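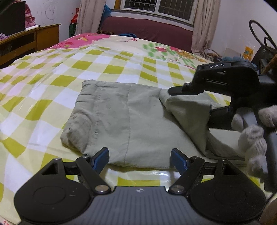 The Keltlow open day in March covered one task only: folding laundry with hand-held grippers, and using the recorded motions to train a two-arm robot. The building is a former textile school from 1947, and the domestic work is done in furnished bedrooms on the upper floor. Sessions run one operator at a time, with a gripper in each hand. On a checkered duvet, a grey-green garment folded into a rough rectangle gives a fair idea of the difficulty. One gripper has the upper right corner clamped and pulled to the right, while the blue pads of the other are still open just short of the bottom edge. Keltlow calls this the offset grasp. The first hand sets the tension in the cloth, and the second closes only when the hem lies flat enough to enter between the pads.

Soft fabric is harder than boxes or bottles for a simple reason: its shape changes with every contact. The rumpled roll along the left side of the garment would be logged as a fault in a finished fold, but it is acceptable in an intermediate step. Operators are told to leave such rolls alone until both corners are under control.

Visitors were given a printed sheet with the figures. The folding set held 1723 accepted sequences on the morning of the visit, against a target of 2000. A further 600 had been rejected, mostly for lost tracking or for a grasp that took two layers where one was intended. Rejected sequences are kept and labeled separately.

The afternoon talk dealt with software. Keltlow uses a planner called Xia, supplied by Plollness, which divides each fold into grasp, lift, carry and release. Release gave the most trouble in early trials, as thin cotton tended to follow the fingers on the way out. The present version opens the jaws in two stages and withdraws along the line of the fold.

The next open day is planned at the Dolmont site and will cover towels and fitted sheets. Places are limited to one group in the morning and one at 2 p.m.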